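Lista: garras-manuais | Categoria: Falhas e segurança | 3 respostas | 0 partilhas

De: Ladi Ugwu
Para: lista
Assunto: Re: garra direita perde a pose junto à gaveta

Garba, respondo à pressa, tenho de sair.

Garba Olatunji escreveu:
> Das 40 gravações de abrir e fechar a gaveta do lavatório, 10 vêm
> com salto na trajetória da garra direita. A esquerda está limpa.
> É calibração? E os cabos no chão, quem trata disso?

Não me parece calibração. O salto aparece sempre com a mão baixa, perto da gaveta - nunca em cima da bancada. Vi a 265 quadro a quadro: a pose congela, depois volta com um desvio enorme e o registo segue como se nada fosse. Isso é o pior, nem um aviso. Mesmo sítio, lavatório branco e gaveta entreaberta:

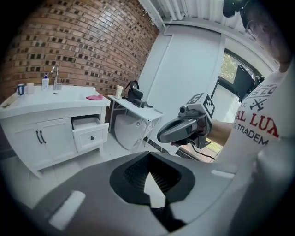 O QUE FAZER JÁ

- Não usar as 10 para treino. Marcar, não apagar!!
- Ver o suporte do cubo na garra direita, se tem folga. A Yetunde tem a chave pequena.
- Repetir 2 gravações com a mão mais alta e comparar.
- Firmware da Prurkine fica como está, a versão de Maio ainda não foi testada por niguém.

Quanto aos cabos: sim, é problema de segurança e não é pequeno. Quem opera vai a olhar para as garras e para a gaveta, com as duas mãos ocupadas. Há um cabo preto de alimentação a serpentear pelos mosaicos, o transformador branco no chão perto da garra esquerda, e mais um cabo branco fino que vem de baixo do armário.

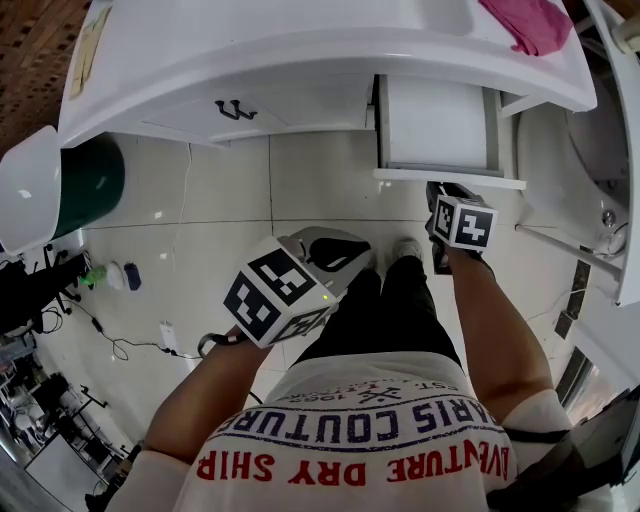
Se alguém engancha o pé não tem mão livre para se agarrar. Quero tudo preso com fita ou passado para trás do móvel antes da próxima sessão, e até lá nada de gravar no canto do lavatorio. A Hauwa já sabe.

Falta-me o log bruto da garra direita, o que veio está cortado a meio. Garba, mandas hoje?

Ladi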